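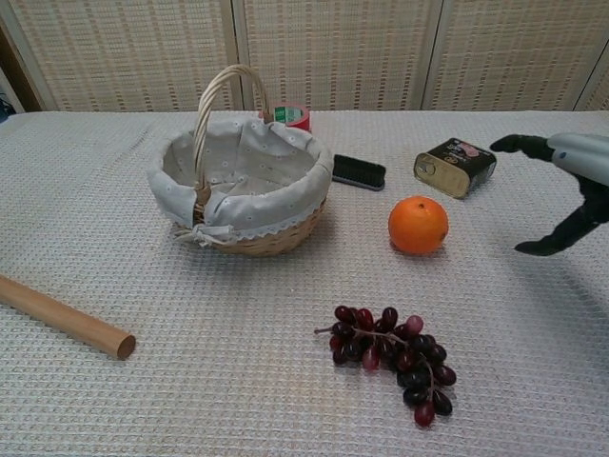
Progress Report to the Skeler Fund
Project: Evaluation of the Reltier tabletop arm service for small packing rooms
Reporting period: second quarter of the award, ending January
Submitted by: Nuala Heffernan, project lead, Kavanagh Workshops
Fund contact: Declan Gilmartin

1. Purpose of the award

The Fund is supporting Kavanagh Workshops in an independent review of the Reltier service, supplied on subscription by Zarnness. The subscription covers one arm with a two-finger gripper, the control software, remote support and replacement finger pads. The review is to establish whether a small gift-packing business could rely on the service for mixed goods, and at what cost in staff time.

2. Work completed

Installation was finished in the first week of the period. Zarnness supplied clear mounting instructions, although the cable guide did not match the connector delivered and a replacement had to be requested. Operator training took 11 hours for each member of staff, which is longer than the figure given in our original plan.

The team then began the mixed-item trials. Items are placed on a covered table beside a lined wicker basket and are chosen to differ in shape, weight and surface. The current set includes a round fruit, a bunch of grapes, a small tin, a brush, a roll of tape and a length of wooden dowel. Ieuan Craddock sets the starting positions and Danica Ševčík keeps the trial log.

A total of 900 pick attempts is planned under the award. At the close of the period 229 had been logged. This is behind schedule, and the reasons are set out in section 4.

3. Findings to date

The findings below are provisional and should not be quoted outside the Fund.

Round items have given the fewest difficulties. The gripper closes on an orange without marking the peel at the default force setting, and operators have not needed to change that setting between pieces of fruit.

The tin is handled well when upright. When it is on its side and turned at an angle, the software often proposes an approach across the long edge, and the tin rotates as the fingers close. Zarnness has acknowledged this and has offered a revised approach setting for testing.

Grapes remain the hardest item in the set. A grip on the stem is seldom held through the lift, and a grip on the body of the bunch depends heavily on how it has been laid out. The brush can be lifted by its base but not dependably by its bristles.

Release into the basket has needed more attention than expected. The tall handle limits the paths open to the arm, and the loose folds of the liner can catch a finger pad on the way out. We have asked Zarnness whether a keep-clear zone can be drawn around the handle – at present the software accepts only box-shaped zones, which close off too much of the opening.

4. Delays and support

Trials were stopped twice during the period, once for the connector and once for a software update that cleared our saved positions. Support staff answered promptly on both occasions. The second stoppage could have been avoided with a notice before the update, and Gobnait McGrath has raised this with the supplier in writing.

5. Budget

Spending stands at 84 percent of the amount released for the period. The balance is held against a second set of finger pads and no change to the total award is requested.

6. Next period

The team will test the revised approach setting, repeat the tin trials in full and begin timed packing runs. We ask the Fund to agree to a later date for the interim findings, so that they can include the repeated trials. Ms. Heffernan is available to discuss this request on any Wednesday.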